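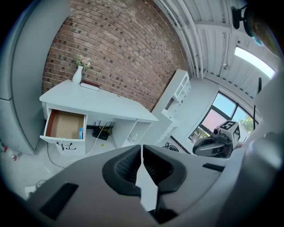
The hand-held gripper at the desk, top drawer open and the little blue box standing in its corner.

Gripper trials: questions I keep getting

I've been trying out hand-held grippers on and off since October, and my inbox has filled up with the same handful of questions. So I've put my answers in one spot. If yours isn't covered, send it through and I'll add it when I get a minute (usually a Wednesday, when the building's quiet).

Which grippers are you comparing?
Two. One has soft rubber finger pads and we call it the Gruston, after the workshop that made it for us. The other is the Varnitero, which has harder, narrower tips. Same handle, same grip width setting, same jobs. I switch between them halfway through a session so my tired arm doesn't get blamed on whichever one went second!

Why a desk?
Drawers are brilliant for this. You get a pull, a reach down into a tight space and a lift back out, all within arm's length. A small upright box tucked in a drawer corner is my favourite test, and my least favourite to do badly. Come in at the wrong angle and you're poking the side of the drawer instead of gripping anything.

So which one's better?
Depends what you're picking up, sorry. I like the Gruston for boxes and bottles. The rubber has a bit of give, so I can be lazy with my aim and still get a decent hold. The Varnitero wins on paper, thin cards and anything lying flat. If I could only keep one it'd be the Gruston, but Hemi Lockyer would fight me on that, and he's done more of the flat-object runs than I have.

How many runs have you done?
We're aiming for 2,000 across both grippers and we're nowhere near it. The drawer set is finished, at 131 runs. I threw out 8 of those where I'd forgotten to reset the box before starting.

Does the camera position matter?
Heaps. I first had it mounted low and close, and my view of the fingertips was lovely but I lost the rest of the drawer. Moving it back and up fixed that. You want both finger pads in view the whole time, plus enough of the furniture to tell where you are. Milagros Zapata prefers hers tilted further down than mine, and for small objects I think she's got a point.

What are the black-and-white tags for?
Position tracking. The software looks for the pattern and works out where the thing wearing the tag is. Keep them flat, keep them clean, and don't stick one where the sun hits it straight on. I lost most of a morning to glare before I worked that one out.

Do I need to tidy the room first?
I don't, much. A bare room gives you nice neat results that fall over the minute you go somewhere people live or work. I leave books and flowers out, and only move cables that I'm likely to trip on.

Is it hard on the wrist?
Yep, a bit. I stop every 42 runs, shake my hand out and make a cuppa. Elif Naz Gezer straps her forearm and can go for ages, but I find the strap makes me clumsy on the drawer pull.

Can I borrow a gripper?
The Gruston, yes, if you're local and can pick it up. Email Zerrin Canpolat and tell her which size hand you've got, as the small and large handles aren't the same fit. The Varnitero stays here until the flat-object set is done.

Will you be testing anything else?
Next up is a wider set of pads for the Gruston, the same rubber but with more surface. I'm keen to see how they go on round bottles. After that it's cupboard doors, and I'm already dreading the magnetic ones.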